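¿Cómo evitar que se abra un ramo de tulipanes artificiales?

Liesbeth Segers
Hola a todos. Tengo un ramo de tulipanes rojos artificiales para la mesa blanca del comedor y quiero ponerlo junto con algunas frutas de imitación. Mi problema es el atado: si lo hago muy arriba, las hojas quedan aplastadas, y si lo hago muy abajo, el ramo se abre. Lo quiero tumbado en la mesa, sin jarrón.

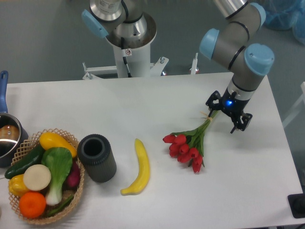
También dudo con la fruta. El amarillo del plátano me gusta al lado del rojo, pero mi hermana opina que es demasiado color. ¿Qué me aconsejan ustedes?

Ilse Kuipers
Yo ato siempre los tallos con dos vueltas de rafia, cerca de donde empiezan las hojas, y después abro las hojas con los dedos, una por una. Si los tallos tienen alambre, dóblalos un poco — así el ramo descansa mejor. El plátano lo dejaría, pero separado de las flores.

Teun Schouten
A mí la fruta falsa no me gusta. Pon limones verdaderos.

Griet Verstraete
De acuerdo con Ilse en el atado. Si la rafia se resbala, prueba con cinta de florista por debajo. Yo compré un rollo de 29 metros y todavía me queda mucho.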